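July, up too early

The new phone came yesterday evening and I have now been awake with it since five. It is a Calari, the mid-range one, the one the reviews describe as "sensible," a word I have also heard used about my shoes. I told myself I would wait until the old phone died. The old phone didn't die. It just got slow in a way that made me feel slow too, and it ran out of battery by lunch, and one day it took so long to open the camera that the heron I was trying to photograph had left the county.

So, 177 dollars after the trade-in. The trade-in was worth 32 of them. I carried that old phone every day for years, dropped it in a lake once, and read most of two Russian novels on it in waiting rooms, and a web form decided in four clicks that it was worth 32 dollars. I picked "light wear" under condition. I think we were both being generous.

The moving-over part was supposed to be easy. You put the two phones next to each other and they find one another, like people at a party who both know somebody in Cleveland. They found one another fine. Then the new one told me there were 14 minutes remaining. Then 40. Then 9. Then it said "Almost done" for the length of a whole dinner, including the dishes. I have had contractors like that.

What came across: all of my photos, including a great many of the inside of my pocket. All of my contacts, including a man listed only as "Couch." What did not come across: the bank, the bus pass, the library card, and the app that opens the garage. In other words, everything I use got left on the shore and everything I have been meaning to delete for years was first into the boat.

The bank wanted to send a code to make sure I was me. It sent the code to the old phone, whose card I had already taken out. I put the card back in the old phone to get the code. By the time it woke up, the code had expired. I asked for another. The bank said I had asked for too many codes and should try again later, in the tone of a waiter who has noticed you reading the right-hand side of the menu.

6:40 a.m. Coffee.

The carrier is a separate matter. I am with Rukham, and have been for so long that my plan no longer has a name, only a letter and a dash. The Calari doesn't have to use a physical card. It can use the kind that lives inside the phone and that you can't drop behind the radiator, and this was one of the reasons I bought it. Rukham says it supports these. Rukham says so on the front page, in large friendly type. The chat window, when I finally got it to stop offering me a family plan, said it supports them on current plans, and that mine was "not a current plan." I asked what it was, then. It said it was glad it could help today.

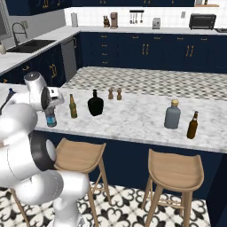
I could move to a current plan, of course. It costs more and comes with 200 gigabytes, and I can't think what I would do with 200 gigabytes unless I started mailing them to relatives. I use four. In December I used five and felt wild about it. There is also a thing called a "legacy transition fee," which is charged for leaving something they no longer want me to have. I have decided to sulk instead, and use the plastic card, which took a paper clip and two tries.

Now for the good part, in fairness to the phone. The screen is lovely. It is so bright that when I turned it on in the dark I saw the whole bedroom, and some dust I would have preferred to meet later. The battery is still at 81 and I have been poking at it for hours. The camera has three lenses on the back, one of them for very small things, and I have taken an excellent portrait of a raisin. It is thinner than the old one, too - thin enough that I keep patting my pocket to check, and then feeling foolish, and then patting it again.

It is slippery, though. I set it on the arm of the sofa last night and it left. It didn't fall, it just departed, slowly, like a guest who doesn't want to make a fuss. So I have ordered a case. This took longer than choosing the phone. One store had over 1,000 of them and sorted them by something it called "relevance," and the first one had a pineapple on it. I bought a plain gray one from a maker called Yeoh, with a raised edge and a texture that the listing described as "confident." It'll be here in two days. Until then the phone lives flat, on tables, well back from the edge.

I also have to make up my mind about the assistant. It's called Damo and it comes switched on. I found this out when I said "damn" to the bank and it asked how it could help. I've been through every menu and I can change Damo's voice, Damo's speed and the color of Damo's little glowing ring, but the switch for off is somewhere else, in a menu I saw once around midnight and have not been able to find again. It has already offered to summarize my morning. I said no thank you, out loud, politely, and then sat there wondering why I had been polite.

7:55. The bank has let me back in. It greeted me by name and asked if I wanted to turn on face unlock, so that this would be easier next time. I said yes. It looked at me for a good while, unshaven, in the kitchen light, and asked me to try again somewhere brighter.

Still to do: bus pass, library, garage. Find out who Couch is. Wipe the old phone before I put it in the prepaid envelope, and get the heron pictures off it first, both of them, blurred as they are.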